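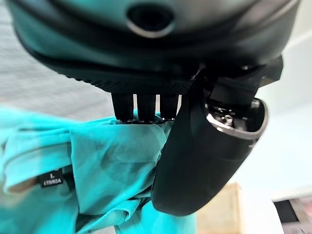

Seconding this question before anyone has even answered it, my kitchen drain in Fultmont does the same thing and I would love to know!
Comment by a member, pinned by the moderators

Kitchen sink gurgles when the washing machine empties
Asked August 18, 2024 in Plumbing and Drains

Hi all! We moved into a 61 year old house in Floldale in February and I am having the best time learning how everything works. The one thing I can't figure out is the kitchen sink. Every time the washer drains, the sink glugs for a few seconds and sometimes there's a sewer smell after. Water goes down fine otherwise. The washer is on the other side of the same wall. I already cleaned out the trap (gross, but fun?) and it made no difference. Where should I look next?

3 answers

Answer 1 (accepted)
Great first house project! Gurgling plus smell usually means the washer is pulling air through your sink trap on its way down. It does that when the vent is blocked, or when the branch line is partly clogged past the point where the two drains join.

I'd start with the line, since you can do it from indoors. Take the trap off, put a bucket under it, and run a hand snake into the pipe in the wall. Go slowly when you feel it catch and keep turning the handle. Mine brought up a wad of grease and lint you would not believe. Put the trap back, run hot water for 6 or 7 minutes, then do a drain and spin and listen.

Still glugging? Then it's time for the vent. On a one-story house it's the pipe sticking up through the roof, more or less over the kitchen. Leaves and old nests are the usual trouble. If you're not comfortable on a roof, please don't go up there. The drain place on Dradden Street quoted my sister 200 dollars to clear hers and they were done before lunch.

Also check under the sink for a little plastic cap on a stub of pipe. It's an air admittance valve, they stick when they get old, and a new one just screws on. I love an easy fix!

Answer 2
drain cleaner. worked for me

Reply to Answer 2: Please be careful with that if you're going to snake it later, it sits in the pipe and splashes back on you.

Answer 3
Had this exact thing in our old place! It was the valve. Swapped it for a Raju one from the hardware store and the sink has been silent ever since, laundry day is a joy now. Make sure you get the same thread size, I made two trips.

Update from the asker: There IS a little cap back there behind the dish soap!! Getting a new one tomorrow, and I'll borrow a snake while I'm at it.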